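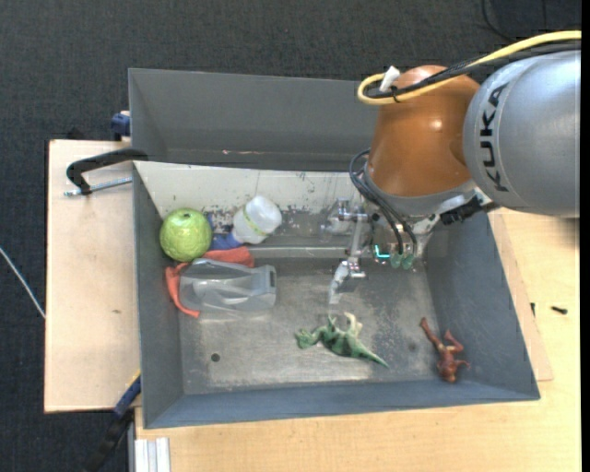

Products > Bin Picking > Stovar FAQ

April 29, 2019
By Tineke Hermans

What does the Stovar kit do? Stovar is a software and gripper kit that lets a robot arm take mixed items out of a bin one at a time. It doesn't need the items sorted or lined up first. A green toy dinosaur on its side or back, a ball against the side wall and a bottle lying tilted are all normal work for it, and they can share the same bin.

Which arms does it work with?
We ship mounting plates for most mid-size arms. Send us the model number and Kobina Dramani will tell you if there is a plate for it. Custom plates take 16 working days.

Do I have to use your bin?
No. Any open bin up to 700 mm long will do. It has to stay put, so clamp it to the table. Scratches and worn paint are fine. A new bin with a mirror finish can cause trouble – put a mat in it or scuff it up.

Do you need a model of each item?
No. Stovar picks from shape and does not look items up. If you want it to tell items apart after the pick, you need the Drorkis add-on, sold separately.

What won't it pick?
Anything too heavy for your arm and gripper together, open liquids, and items pressed flat against the floor of the bin. Soft items wrapped around hard ones may come up together. You can set the kit to drop both and try again.

How long does setup take?
Almost 52 minutes if the arm is already running, including calibration. Calibrate again any time the bin or the camera is moved.

Can I try it before I buy?
Yes. Dindo Policarpio runs trials at our Sobczak site. Bring your own items, up to 154 per visit. Remote trials start in October.

What about spare parts?
Fingers and hoses are in stock. Order by email with your kit number.

Contact: Drondel sales desk | © 2019 Drondel | Back to top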